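Grocery bag and packing table check, with my notes

I promised I'd write this up after the last round, so here are the points in the order I do them, with comments where I had some. It covers the packing table, the bag itself, what goes in it and the floor underneath. The whole thing takes me as long as a cup of coffee, and I usually have the coffee too (not on the table, see point 3).

Mark each line OK, FIX or N/A. If you mark FIX, please write what's wrong. A lonely "FIX" from last Friday had me on my hands and knees looking for a wobble I never found.

PART A. TABLE

1. Table stands steady, no rocking when you lean on a corner.
OK. I leaned on all the corners and then leaned on them again for fun.

2. Surface clean and dry, no sticky spots, no crumbs.
FIX, done on the spot. There was a ring of something sweet near the back. Warm water and a drop of dish soap got it off, then a dry cloth. Please don't use the scouring pad on the tabletop, it leaves dull patches and I've grown fond of that table!

3. No open drinks on the table while packing.
OK. My mug lives on the windowsill.

4. Edges smooth, nothing that can snag a handle or a sleeve.
OK. Ran my palm along the whole thing. One spot on the long side feels a bit rough, not enough to call a splinter, but I'd like it sanded before December.

PART B. THE TOTE

5. Bag clean inside and out.
OK. I turn it inside out and shake it over the sink. You would not believe how much onion skin can hide in a seam.

6. Handles firmly stitched, no loose threads, no stretching where they meet the bag.
OK, with a comment. I tug each handle hard with the bag empty, then lift the bag with a full load and hold it while I say the alphabet. If I hear a pop anywhere, that bag is retired and becomes a rag bag.

7. Handles up and out of the way of the table edge.
FIX. I keep writing this one. A handle that hangs over the front is exactly what a hip or a chair arm catches on the way past, and then the whole lot goes over. Fold it back on top of the bag or tuck it down the side. Two seconds!

8. Bag sits flat on its base and doesn't slump when you let go.
OK once packed. Half-full it leans like it's had a long day, so put something boxy in early.

PART C. WHAT GOES IN

9. Bottles upright, caps tight.
Check the caps with your fingers and don't go by looks. I once trusted a cap on a bottle of Iletti dressing and spent the evening washing a bag, two dish towels and a library book. Now every bottle gets a quarter turn before it goes in, and I tip it over the sink if I'm not sure.

10. Boxes standing, not wedged in at a slant.
FIX, small one. A tilted box pushes on whatever is next to it and its corner works at the fabric. Straighten it, and if it won't straighten, the bag is too full.

11. Food kept apart from cleaning stuff.
OK. The Briltier spray has its own bag and always will.

12. Chips and other crushables out of the bag until last.
OK. They go on top or get carried separately.
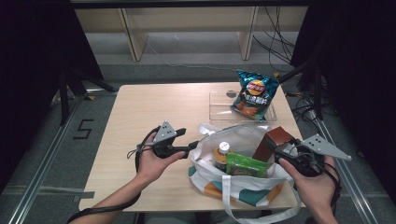
Syahrul Govindasamy wrote back on that last point that chips on top only works if the bag isn't going in a car trunk, where everything slides forward at the first red light, and that a shallow tray on the seat beats any clever packing. Fair enough, and I've added it below as 12b. I'd never thought about the red light.

12b. If traveling by car, crushables in a tray or on the seat, not in the trunk.
Not tested yet. I walk.

13. Weight OK to lift with one hand.
OK. My own rule is that if I have to grunt, it's two bags. I know a scale would be more scientific, and ours has been out of batteries for ages.

14. Dates checked on anything that's been sitting.
FIX. One packet of Wijaya crackers was past its best. I ate two of them and I'm fine, but I didn't put the rest in the bag.

15. Receipt taken out of the bag.
N/A, no receipt. When there is one it goes on the spike. The paper gets into everything otherwise, and it came to 333 receipts when I cleared the drawer (I counted them because the rain wouldn't stop and I had nothing better on).

PART D. TRAY

16. Plastic tray free of cracks and sharp corners.
OK. Flex it gently and listen. A cracked one clicks.

17. Tray washed and fully dry before anything is set on it.
OK. I let it air dry standing on its edge. Packets stick to a damp tray and then lift the whole tray with them.

18. Nothing stored half on, half off the tray.
FIX. I'm as guilty as anyone here. If a bag is propped on the rim, it slides the moment you bump the table. All on or all off, please.

PART E. FLOOR

19. Walkway to the door clear.
OK, after I moved my own shoes.

20. Cords and straps off the floor where people step.
Check this one last, when you're ready to pick the bag up, and look before you turn around with it. With a full tote against your stomach you can't see your feet at all.

21. Carpet flat, no curled tape or lifted edges.
OK. Press down anything that's lifting. If it pops back up, replace it.

TO DO BEFORE THE NEXT ROUND

Sandpaper for the rough spot, the 80 grit first and then the 300 if I can find where I put it.
Batteries for the scale.
A second tote. I've had my eye on a Hevus one with a stiff base, which would sort out point 8 for good.
Ask Syahrul what size tray fits on a car seat.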